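Nillow opens orders for two-arm kitchen kit, with the hard parts still to come

By Hayley Mottram
Tue 17 April

Nillow began taking orders this week for Pomuno, a tabletop robot kit that the company says can learn to put away dishes, set out a plate and sort groceries. The price is $2,000 per arm, and the kit needs two of them, so the figure on the front of the order page is half of what a buyer will pay.

A monthly plan costs $193 on top of that. It covers software updates and the remote training service, in which Nillow staff turn a customer's own practice runs into new skills. Without the plan the arms can still be moved by hand control and will repeat what they already know. The company would not say how many skills come with the kit on day one. Its brochure lists 19 "household abilities," but several of them look like the same job done with a different object. Picking up a mug and picking up a cup are counted as two.

Nillow's claim is that Pomuno works "in any kitchen." The demonstration space at its Remeretti Street office is a table against a wall, and a table is also what the kit is sold for. There is no mount for a counter, no wheels and no way for the arms to reach a high shelf. Buyers who want the dishwasher emptied will have to carry the dishes over themselves.

The company did not give a success rate for any task. Asked how often an arm drops a plate, a spokesperson said results "vary with the home." Asked who pays for the plate, the spokesperson pointed to the terms of sale, which say the customer does.

The warranty runs for one year and leaves out the grippers, described as wear parts. A rival kit from Oláh, due in November, will include a spare pair, though that company has yet to name a price or show its product to reporters.

Setup may be the bigger problem. Nillow suggests keeping things in the same places between training sessions, a tall order on a table shared by a mug tree, a toaster oven, a basket of corn and a dish rack.

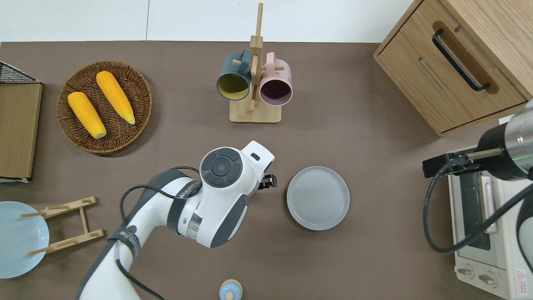

Tiruwork Gebremichael said the monthly fee would bother her more than the price of the arms, and that she would want to see the same job done all day by the same kit before paying for either. She also asked what happens to a customer's saved skills when the plan is canceled. Nillow's terms say they are kept for 90 days and then deleted.

Orders placed now ship in the fall. Deposits are not refundable.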